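My aunt could never leave a table alone, not even with supper half made, and the blue cloth travelled with her from Rivera to Osalon.
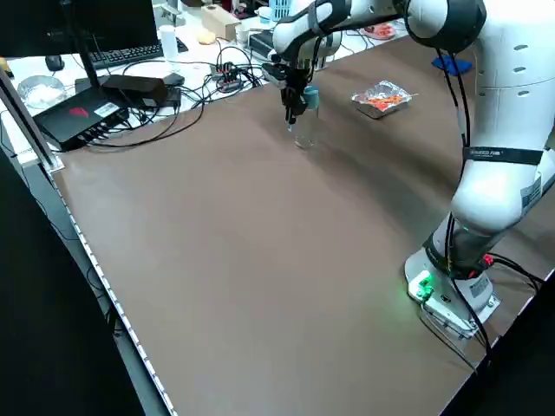 The bottle with the teal cap, and the foil tray.

She'd wiped that brown top for 26 years (crumbs or no crumbs, bless her) and still bent down to check it against the light.

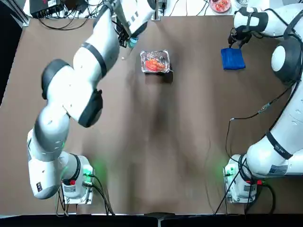 Laurier Poirier reckoned a table wanted one good wipe after supper, and the rest was only worry.

She folded her arms and let him talk.
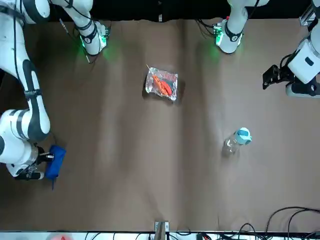

Blue cloth, brown table.

The kettle went on, and he stayed for 2 cups.

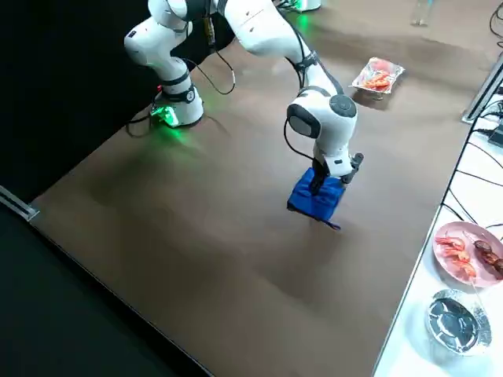

Would he be back tomorrow? She'd already put out his favourite mug.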